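About Grellodis

Grellodis helps hospitals and outpatient clinics to understand how long their patients wait, and at which point of the visit the waiting happens. We are a small company and we work only with health care providers. Our customers are mostly emergency departments, day surgery units and clinics for long-term illness.

The company was started by Mei-kuen Chiu and Haris Niazi. Mei-kuen was a nurse manager in a busy outpatient building, and every March she had to prepare a yearly report on waiting times from paper lists. The numbers arrived late and the doctors did not trust them. Haris wrote a small program for her, which read the times from the appointment system and put them in one table. A second clinic asked for the same table, then a third, and in the end they both left their jobs to do this work full time.

Today our main product is called Bimon. It takes the time stamps which a hospital already has - registration, triage, first contact with a doctor, laboratory, discharge - and shows them as one line for each visit. Staff do not need to type anything extra. A head nurse can open it in the morning and see where patients stood still the day before. Bimon is now in use at 46 sites.
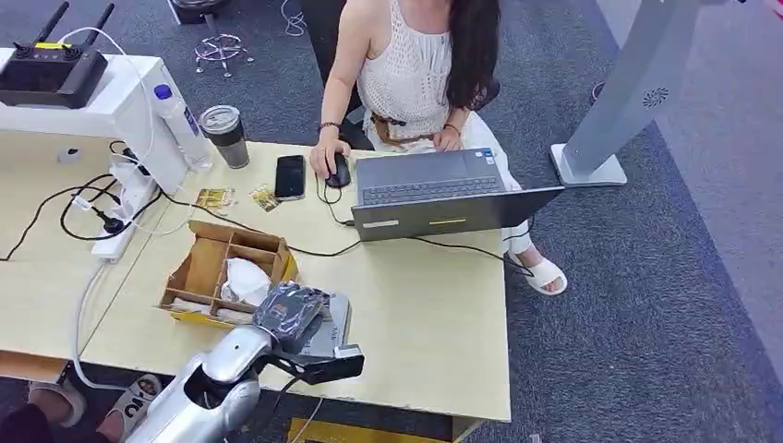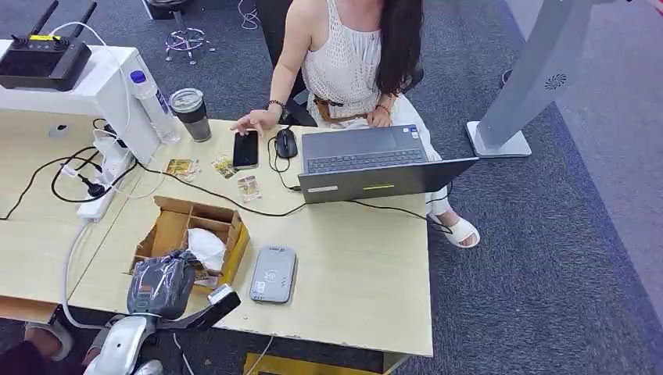
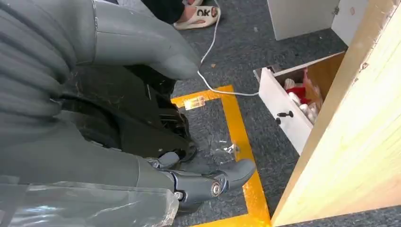 We also offer training. Our course is named Vovidholm, after the street where we rented our first room, and it takes 2 days. The first day is about reading the data, and the second day is about speaking with colleagues about it, which many people find the more difficult part. Cheuk-hei Yip leads the course and visits each hospital before it begins, so that the exercises use the department's own situation. We accept both medical and office staff, and we prefer when they come together.

Privacy is important for us. Bimon does not receive names, addresses or diagnoses. Each visit has a code, and only the hospital holds the key to this code. Wálter Cuervo is responsible for data protection and is happy to answer questions from your legal department, also before you have signed anything with us.

If you would like to see Bimon with sample data, please write to Tsung-han Su, who takes care of new customers. A first meeting is free of charge and can be held by video or at your hospital. Please tell us which appointment system you use, because it helps us to prepare.

This website uses cookies to remember your language and to count visits. By continuing you agree to our cookie policy. Accept | Settings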